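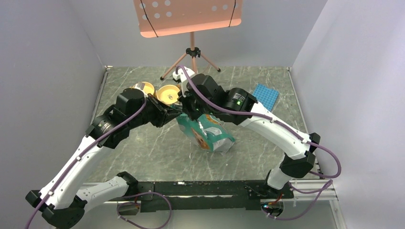 Posted in April by the Gorkby Review
Search stories Enter keyword Go

The Record of Build 1753

The planning software at Kusilham was required to state its reasons. Under the Steltetar agreement, each motion was entered in the record before it was carried out, with a cost and a short remark.

For three nights the remarks were plain. "Left arm yields." "Path clear." Then, at 10 in the evening, build 1753 entered a line that no engineer had written: "Left arm waits, as it would wish to be waited for."

The Boström office requested an explanation. The matter was traced to the module that settled which arm should move first – a small piece of code, seldom read. The bag of dog food was set out again, and the task was repeated.
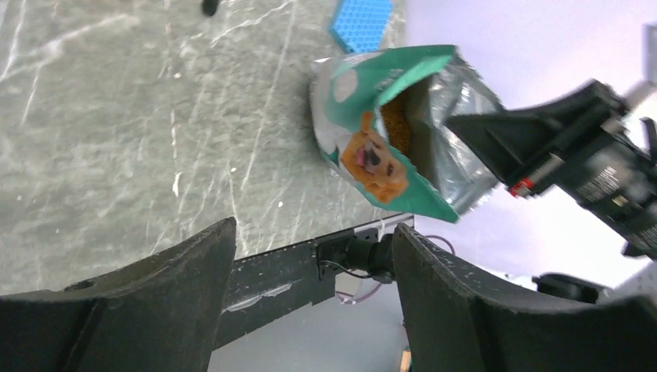
Gorkby replied by letter that a planner might say what it pleased, provided that the arms did not collide. The office filed the letter and left the module unchanged. The next remark read: "Thank you. Right arm may proceed."

This site uses cookies. Accept Manage settings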